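Rudemia Quilt Block Names

README, last revised 2nd June

Welcome, and thank you for stopping by! Rudemia is a collection of quilt block names, gathered from handwritten letters, guild newsletters and the backs of a great many envelopes. It started as my own card file, grew into a spreadsheet when the cards outgrew their drawer, and is now a plain text table that anyone may download, search, sort and grumble over. I'm Amancay Cabral, and I still look after it, mostly in the evenings and mostly with a cup of tea going cold beside me.

What is in the collection

The main table holds 3599 entries. Each entry is one name, as one person used it, for one block. The same block often turns up under several names, and (this trips up nearly every newcomer) the same name often turns up on several quite different blocks. I have kept all of them. After grouping the spellings together there are 670 distinct names, and you'll find those in a second, shorter table called names.csv.

The source material is 1449 letters and newsletter pages from the Mac Carthaigh papers, which the family very kindly let me copy, plus a smaller bundle from the Cloten guild. The Cloten pages are later and mostly typed, so they were a rest for the eyes.

The columns in entries.csv

entry: a running number with no meaning of its own. Please don't sort by it and expect dates to come out in order.
name: the block name exactly as written, misspellings and all.
grouped: the spelling I settled on for searching.
grid: the number of patches along one side, where the writer says so or draws it. Nine-patch blocks are entered as 3, four-patch blocks as 2, and so on.
source: either M for Mac Carthaigh or C for Cloten.
page: my page number, penciled on the copies.
sure: y or n, depending on how well I could read the hand.
remarks: anything else I felt like keeping, including gossip where it touched on a quilt.

An empty cell means the writer didn't say. I have tried very hard not to fill in blanks from my own knowledge of blocks, although I admit it was tempting with the Nine Patch and its many cousins, where you feel you know perfectly well what the writer had on her lap.

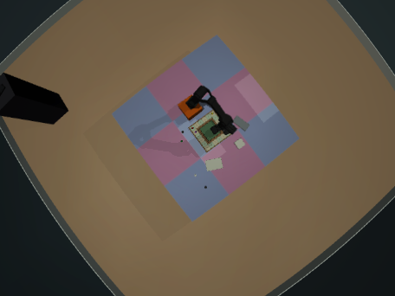 Are the fabric colors recorded anywhere?

Colors go in the remarks column when a writer mentions them, spelled the way she spelled them. There is no separate color column, and I don't plan to add one. One woman's "ashes of roses" is another's "old pink," and I would only be guessing at which was which.

How the names were grouped

I read every entry twice, the second time in November after a good long break, and changed my mind on 60 of them. Those are marked "regrouped" in the remarks. Plurals and singulars go together, so Flying Goose sits with Flying Geese. Names that differ by a place are kept apart — a star named for one county is not folded in with a star named for the next, even when the drawings match line for line.

Known trouble

Accents came out badly in older versions of the file. If you see odd symbols in the names, download it again and open it as UTF-8.

The grid column is the weakest of the lot. Some writers counted patches, some counted seams, and one counted pins. Where I couldn't tell which, I left it empty.

Several Cloten pages were stapled in the wrong order before they reached me, and page numbers in that part follow the staples.

Using and sharing

You are welcome to use the tables for patterns, talks, classes, or your own research, paid or unpaid. Please credit Rudemia by name and say which version you used. The letters themselves are not included and are not mine to pass along.

The little search tool that goes with the tables is called Drarkeo and has its own README. It expects both files in the same folder and will complain if you rename them.

Corrections are always welcome. Send the entry number along with your reading of the word, and if your grandmother called the block something else entirely, send that too — I keep a separate list for names that came in by mail.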